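Section 4: Loading and Tensioning the Thread on Your Grornero Suture Practice Pad

Welcome back, and well done for getting this far. If you have worked through Section 3, your pad should be seated in its tray and your work area set up the way you like it. In this part of the guide we'll get the thread ready, take hold of it with the jaws and bring it up to a nice, even tension. Take your time. People tend to hurry this bit because they want to get to the stitching, and then they spend the rest of the afternoon picking out knots.

The steps were first written by Bogumił Krawczyk for the Cermont teaching rooms and have been tidied up since then by Czesław Kozłowski, who added most of the notes. This version is dated 31/03/2020 and replaces the loose sheets that came with the older Flisari pads.

CAUTION: The pad, thread and needles in this kit are for practice only. They are not sterile and must never be used on a person or an animal. Keep needles in the sharps tray whenever you aren't holding one.

Before you start

You will need:
The practice pad, skin side up
One length of black practice thread, cut to 70 cm
Your needle driver or grasping instrument
A lint-free cloth
The sharps tray

If you are using the Dunne thread cards, each card holds enough for 8 lengths at this measurement, with a little left over for tying practice. The reorder number for the cards is 938.

4.1 Preparing the thread

1. Unwind the thread from the card slowly, letting the card turn in your fingers. Pulling it off over the end puts a twist in it, and a twisted thread will curl back on itself just when you least want it to.

2. Run the full length once through the folded cloth. You are feeling for rough spots as much as cleaning it. If you come across a fuzzy patch or a nick, put that length aside and cut another.

3. Lay the thread across the top of the pad, with the free end pointing away from you.

Note: New thread often keeps the shape of the card for a while. Hold it straight between your hands for a slow count of 4 and most of the curl will settle.

4.2 Checking the jaws

4. Open and close the jaws a few times with nothing between them. They should meet evenly all the way along. If you can see a gap at the tip when they're shut, have a look at Section 9 before going any further.

5. Wipe the inner faces with the cloth. A bit of old fibre caught in there is the most common cause of slipping, and it is easily missed under a bright lamp – polished metal throws back so much light that the darker recesses are hard to make out. Tilt the lamp a touch to one side and look again.

CAUTION: Don't use the jaws to pick up pins, clips or anything else hard. The tips are slender and will not forgive you.

4.3 Gripping and tensioning

6. Bring the jaws to the thread with the tips just past it, so that it sits between the two faces and has a bit of metal on either side.

7. Close gently. You want enough grip to hold the thread, and no more. Squeezing hard flattens it and leaves a weak spot that may snap later on.

8. Draw back slowly until the slack is gone and the thread makes a straight line to the jaws. Stop there. If the surface of the pad begins to pucker or lift, you have gone too far, so ease off and let it lie flat again.

9. Hold steady, then look closely at where the thread passes between the jaws. If it has looped around a tip or slid down towards the joint, let go and begin again from step 6.

Note: Your hand will probably feel a bit shaky the first few times, and that's perfectly all right. Rest the side of your palm on the tray and breathe out as you draw back. Short sessions work best for most learners, with a good stretch of the fingers in between.

When you can do steps 6 to 9 comfortably with either hand, you are ready for the simple interrupted stitch in Section 5. Keep the next figure handy while you practise – it is a close view of the grip. 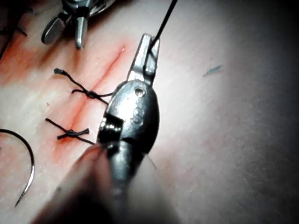
Figure 4-1. Black thread held between the jaws, with the upper length drawn straight.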